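September, dye notebook, starting over on the blacks

OK so the brown-black problem is back. I pulled the test strips off the line this morning, carried them out to the loading door to look at them in daylight, and every single one from the second pot is brown. A nice brown! Coffee with a splash of milk. But the Alis curtains are supposed to be black and Pirjo Halonen has already sewn the headings on the first pair, so brown won't do.

What I did, so I can find it later: linen from Lositz, scoured overnight with washing soda, rinsed until the water ran clear (forever, it felt like). Then the tannin bath, which was oak gall this time, strained through the old pillowcase. Thirty minutes in, out, squeezed, straight into the iron. I think that was the mistake right there. I was in a hurry and skipped the rinse between tannin and iron, and the iron pot went to ink in front of my eyes. Once the color is floating around in the pot it just sits on top of the cloth and rubs off on everything. It rubbed off on my good jeans. It rubbed off on the door handle.

Strips 1 and 2 had the rinse and they came up a proper cold gray after the first round, nearly slate. Strip 3 had no rinse and looks darker wet, which fooled me, and then dried to that milky coffee. Note to self, again: never judge black wet.

Ctibor Vrabec stopped in around lunch and held strip 2 against the bought cloth, the cotton velvet from Ojala. Next to the velvet it looked like dishwater. He says I'm asking one dye to do two jobs and should put a blue down first, so a light indigo underneath and then gall and iron over the top. He's probably right. It's what the old recipes say too, and I have been avoiding it for a year since the indigo vat is a pain to keep alive in that cold corner by the sink.

We ended up talking for ages about how much of black is surface and how little is dye. Velvet wins because the pile swallows the light. Plain weave linen has that slight shine on the thread, so even a good deep dye goes gray the minute a lamp hits it sideways. And then anything pale you put anywhere near it makes you a lot fussier about the black!
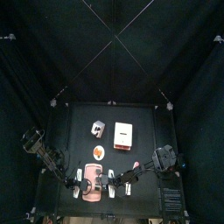 Black fabric walls and a black tabletop, with two white objects near the back.

Plan for the next round, then:

Pot A: gall and iron as before, with the rinse, 3 dips.
Pot B: indigo first, 2 short dips, aired well, then gall and iron.
Pot C: same as B but on the Jusetti cotton, which is brushed on one side and might give me a bit of that velvet look for a lot less money.

All of them get pressed from the back only. I pressed strip 1 on the front with a hot iron and got a shiny patch the exact shape of the iron, and now it's useless for comparing anything.

Iron liquor: the jar is getting low and it smells fine, a little sharp. I'm going to use less than last time. Too much makes linen brittle, and the sample from the spring already tears if you pull at the corner. Pirjo would like these curtains to last more than one winter – reasonable, given what she went through with those headings. Must remember the chalk rinse at the end too, and a soak in plain water after that.

Rub test: white hankie, 7 strokes, same pressure (as near as I can manage), tape the hankie square in next to the strip. If B still marks the hankie after the second wash I'm giving up on doing this lot at home and I'll ask Lositz what they'd charge to dye the whole bolt.

Other stuff. The big steel pot has a pinhole near the handle, so don't fill past the rivets. Somebody has my long tongs. The scale needs a battery, I've been weighing galls on the kitchen one and I would like it back upstairs before anybody bakes.

4:30, vat is warming. Color's still more green than yellow and there's hardly any scum on top, so it wants longer. Lid on, blanket around it, checking again after supper.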